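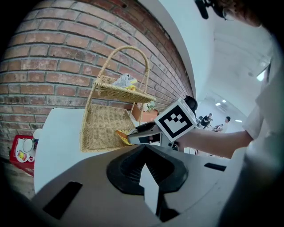

Shelf life at home: a short thread

1/ A best-before date is about quality. A use-by date is about safety. Crisps, biscuits and cereal bars carry the first kind, cooked meats and soft cheese the second.

2/ Dry snacks usually go stale by taking up water from the air. The wrapper does most of the work. Once it is open, a basket, tin or cupboard matters a good deal more.

3/ Fats are the other limit. Nuts and fried snacks go rancid through contact with oxygen, and light and warmth speed this up. Keep them off any shelf above the oven.

4/ Kitchen test, June: 9 opened packets, folded and clipped, against 9 left open. Same room, same shelf. The open crisps were soft in 2 days. The oat biscuits took longer.

5/ Weighing is more reliable than tasting. I put out 100 g of plain crackers and weighed them each morning. They gained about 2 g before the reading settled.

6/ Khadija Mansour asked about the fridge. For bread, no: the starch firms up faster in the cold. For opened nuts, yes, in a sealed jar.

7/ Next thread: flour, and why wholemeal keeps less well than white.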